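Gripper manners: my house rules for sorting soft stuff into a box

I've been doing pick-and-place sessions with hand-held grippers at home since August, and I've made every mistake going. Dorian Roussel asked me to write down the rules I follow now, so these are mine. Yours may need to be stricter if you have kids or pets in the room!

Start with the pads. I wipe mine with a barely damp cloth before each session and let them air dry while I set up. Skin cream, cookie crumbs, fluff from the blanket – it all ends up on the rubber, and then your next ten picks are slippery and you blame the spring. I keep a Renaud microfiber cloth just for this and it never goes near the kitchen. 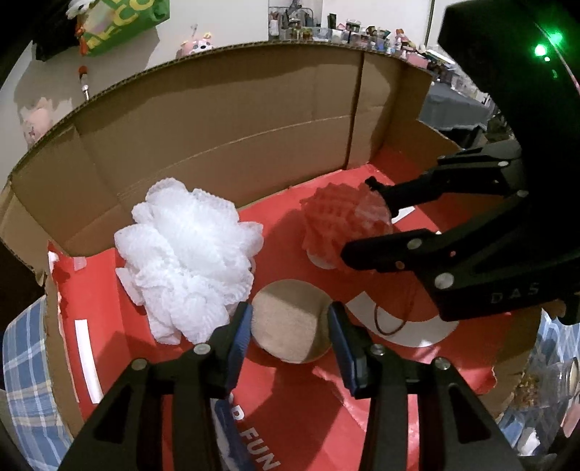 Two tools in one box need a right of way. My rule is that whoever is already closing on an object gets to finish, and the other one holds still or backs out. If one of you is on the round tan disc and the other has the red mesh sponge, like these two, you're sharing a pretty small patch of floor, so agree out loud who lifts first. Nuria Gashaw and I say "lifting" and "clear" and nothing else. It felt silly for one evening and now I do it when I'm unloading the dishwasher.

Mesh sponges get a rule all to themselves. Grab the gathered middle, never a single ruffle, or you'll stretch the netting and drag half the box along with it. Any cord loop should be tucked under or laid flat before you begin. I snagged one on a joint pin last fall and spent 16 minutes picking it out with tweezers.

About linings: shiny paper looks great and creases like crazy. Tape it flat at the corners, check it between rounds, and swap it once the tears get long enough to catch a fingertip. I buy mine from a gift wrap shop called Skerkow, 2 rolls at a time.

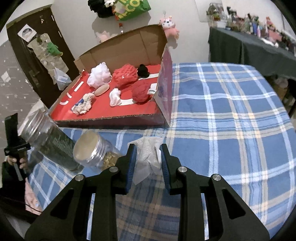 Force is the other big one. Close until the thing stops slipping, then quit squeezing. I practice on light, floppy items first and only move on to firm ones when my hand has calmed down. If your knuckles are white you're going too hard, and your wrist will tell you about it at breakfast.

Anything with a lid gets tightened before the session starts. Pills and vitamins go back in the cabinet when you finish, same evening, no exceptions in my house.

And write things down. I use a cheap Grostton notebook: object, attempt, kept or dropped, plus a note if somebody bumped the box. My page count is embarrassing, but out of 816 logged picks I can find any bad one in a minute or so. A dropped item counts as dropped even if you caught it with your other hand (yes, Dorian, even then). I take a proper break after every 100 and check the pivots for play while the kettle's on – a loose one gets tightened before anybody picks up another thing.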